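3.2 台面与围板:角落的收纳条件
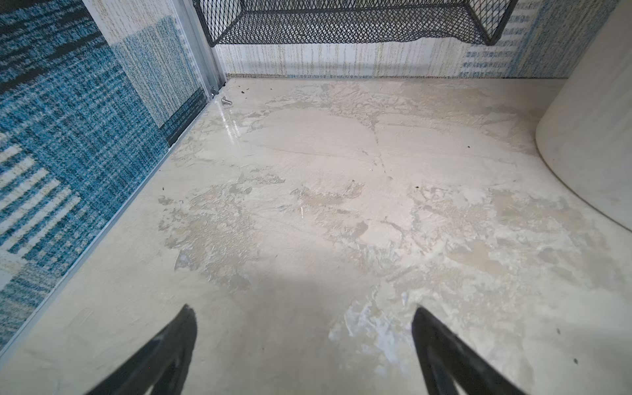
本页最后修改:4月12日

图3 台面一角。米白与浅褐色大理石纹台面,两侧为织物纹样围板,靠后有黑色金属丝网篮。

本节只谈角落。台面中部的情况见3.1,不重复。

角落一直是整理研究里写得少的部分。多数文献把台面当成一整块平面来算,面积除以物品底面积,得一个“容纳率”,完事。我们在Undcombe做的记录不支持这种算法。两块围板相交的地方,东西放进去容易,拿出来难,时间一长就成了死角。全部记录共1131条,其中涉及角落的393条,占比不小,值得单列一节。

先说台面。图3这类大理石纹的浅色面,底色米白,纹理偏褐,小件物品(尤其浅色的)放上去不显眼。受访住户几次提到“明明放在那儿,就是看不见”。碎屑也一样。深色物件则相反,黑色网篮远远就能认出来。颜色对比这一项,编码时原先没有设,三月补的,前面一批只好回头重编。补编部份的一致性略低,见附表。

围板。图3左侧一块是印花的仿编织纹,拼块式,面积最大的是蓝色交叉线纹,青蓝两色夹浅色点;另有米白底浅褐断线的一块,细平行线的一块,还有近黑的深色部分。花样多。这对整理有没有影响?有,但方向不一致。一部分住户觉得花围板“本来就乱”,前面再摆东西无所谓,于是越摆越多。另一部分正好相反,嫌眼花,把台面清得很空。两种说法都记下了,样本里分不出谁占上风,暂不下结论。Grukivmont那组用的是素色板,可作对照,但户型不同,比较时要小心。

板脚。左侧围板底边有一条浅灰蓝的细边,一路斜向角落。编码时我们把它当作台面与围板的分界线,物品底部压线的算“贴板”,不压线的算“离板”。规则简单,好用。遇到网篮这类底部不易看清的,两名编码员各判一次,不一致就弃用。

网篮与筒形物。图3靠后是黑色网篮,右侧是一件较大的米白色筒形物,后围板延伸到它后面。大件靠后、前面留空,这种摆法在记录中反复出现,我们称为“后置式”。好处:前方台面完整,擦拭方便,临时放东西有地方。坏处也明显,筒形物旁边容易形成窄缝,细小物件掉进去就忘了。篮子稍好些,网孔能看见里面有什么,住户翻找的次数少。实心容器没有这个优点。

尺寸上,前方留空的深度比宽度重要。以D'Souza式清单打分,满分1000,后置式各户的中位数为766,高于我们预想。扣分几乎都扣在窄缝和角落,前方空白区很少丢分。清单本身有个毛病:它对“空”给分太高,台面什么都不摆反而得高分,住户用起来未必方便。Zirkstead试点时已有人指出,权重我们沿用旧版,没改。改了就没法和前期数据比。

还有一点要交待。图3只反映某一时刻的台面,物品放了多久、是否每天挪动,看不出来,须与住户日志对照。日志缺页的户,角落一项只报位置,不报时长。

综上,角落宜单独编码,不宜并入台面总面积。围板花色建议保留为变量,先不解释。窄缝的界定目前还比较粗,下一节讨论测量办法,包括缝宽怎么取、从哪里量起,以及底部呈圆形的容器如何处理(圆底与直板之间的空隙不是等宽的,取最窄处还是取平均,两种算法结果差的挺多)。

联系方式:Undcombe家居整理研究组 | 版权所有,转载请注明出处 | 返回顶部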